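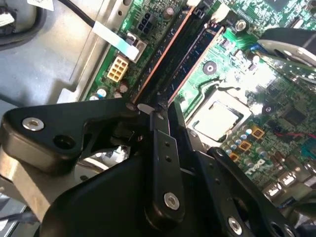 How often does the workshop fire door check have to be done?
Once a month by the building staff, and again after any work on a frame, hinge or closer. The outside inspector's visit in February does not replace the monthly round.

Stunstead Workshops, Building B
Fire door and exit route checklist
Round done: 2019-05-19
Doors on this sheet: 5

1. Door leaf and frame
OK on all doors. Old scrape on the store room door, kick plate side, depth unchanged from last sheet. Not a fail.

2. Gaps at top and sides
OK except door 4. Gap on the latch side is wider at the top than at the bottom. Top hinge screws tightened, gap still uneven. Ticket 359 opened with Kushwaha for a hinge replacement.

3. Smoke seals
Door 2: seal painted over along the top edge. Fail. Painted seals get replaced, please do not scrape them. Contractors have been told this before and it should go in the next work order in writing.

4. Self-closing
Each door opened fully and let go, then opened a hand's width and let go. Door 5 does not latch from the short opening. Closer adjusted, tested again, latches now. Recheck next round.

5. Hold-open devices
Released on the alarm test. One wooden wedge found by the loading corridor and taken away.

6. Signs
"Keep shut" sign missing from the corridor side of door 1. Nundo signs are in the supply closet, second shelf. Use the screw-on kind, as the stickers peel off.

7. Exit route, inside
Clear to full width. Two pallets were standing close to the marked line by the loading corridor. Moved back while we were there.

8. Exit route, outside
Gate opens without a key. Weeds coming up at the foot of the gate post. Grounds crew informed.

9. Emergency lights
Short test only. All came on. Unit 23 is dimmer than the rest and goes on the battery list. The long test is due with the yearly inspection.

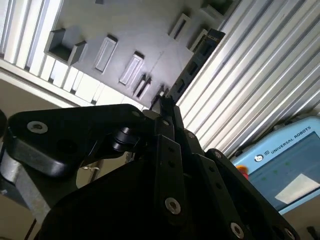
Comment from Ornstead office: item 4 should be marked as a fail that was fixed on the spot, not as OK. If a door would not latch when you got to it, the sheet has to show that, even if it took a minute to put right. We also need the ticket number for the door 2 seal.

Reply: item 4 changed to "fail, corrected." The seal ticket goes in on Monday and the number will be written beside item 3.

Still open after this round: door 4 hinge, door 2 seal, door 1 sign, battery for unit 23.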